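I have moved 1,132 miles and the only thing I unpacked in the first week was the kettle. A thread about relocating to Ludden, for anyone considering it or anyone who has to listen to me.

1/ The moving company was called Motaung. Their quote said 4 boxes would be "complimentary." The rest, I learned, were sold by the each, like oysters.

2/ I'd told everyone I was a minimalist. I own 115 books I haven't read and a fondue set. The fondue set has now crossed five state lines without meeting cheese.

3/ Advice: label your boxes with what's in them. I labeled mine with how I felt at the time. I have three marked UGH and one marked LATER, COWARD.

4/ LATER, COWARD was the tax stuff. Fair.

5/ Everything white I own went into one box along with a bottle of soy sauce, a decision I made at 2 a.m. and stand by emotionally. The soy sauce held. Laundry got done anyway, on principle.
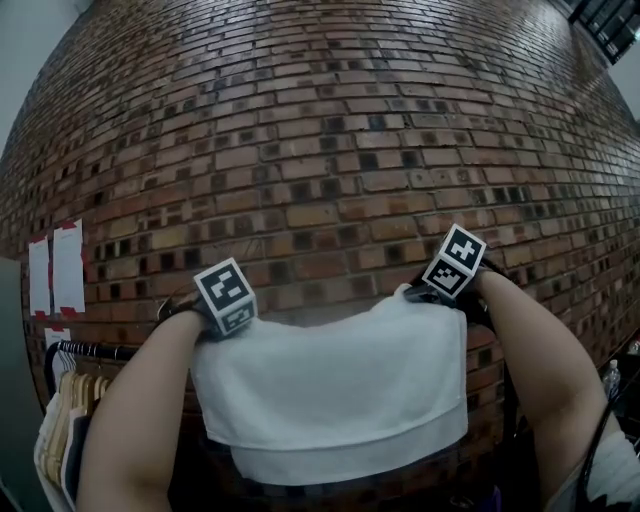 White laundry, meet brick wall.

6/ Ludden has one good grocery store (Sisia) and one store that's closer. I've been to the closer one nine times. They sell a single kind of bread and it's called "Bread."

7/ At Sisia they ask if you're a member. Membership is free. I said I'd think about it -- a sentence I'd like back. Now I have to keep not being one.

8/ The internet installer gave me a window of September. I asked him to narrow it down and he said "mornings, mostly."

9/ So I've been working from the library, where the wifi password is taped to the desk and the chairs were designed by someone with a grudge against hips. 10/10, would sit again, have no choice.

10/ People here wave from their cars. All of them. I spent two days thinking my tire was flat.

11/ I wave back now. I have a whole technique, two fingers off the wheel, very casual. Yesterday I did it to a parked truck.
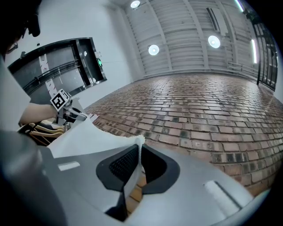 12/ The apartment came with a stove made by Gonach, a brand I had never heard of and which has four burners and three knobs. I've written to the landlord. The landlord wrote back "lol yeah."

13/ Budget update, since someone asked: I set aside nearly $1,000 for "surprises." The security deposit on the mailbox key took the first bite. I didn't know a mailbox key could have a security deposit. Surprise!

14/ Things I miss from the old place: the Thai restaurant, the bus, knowing which light switch does what. There's one by the front door here that does nothing I can find. I flip it every time I leave. Somebody's garage is having a terrible month.

15/ Things I don't miss: upstairs neighbor, trombone.

16/ Downstairs neighbor here, I have just found out, is learning the accordion. More when the internet comes, some morning, mostly.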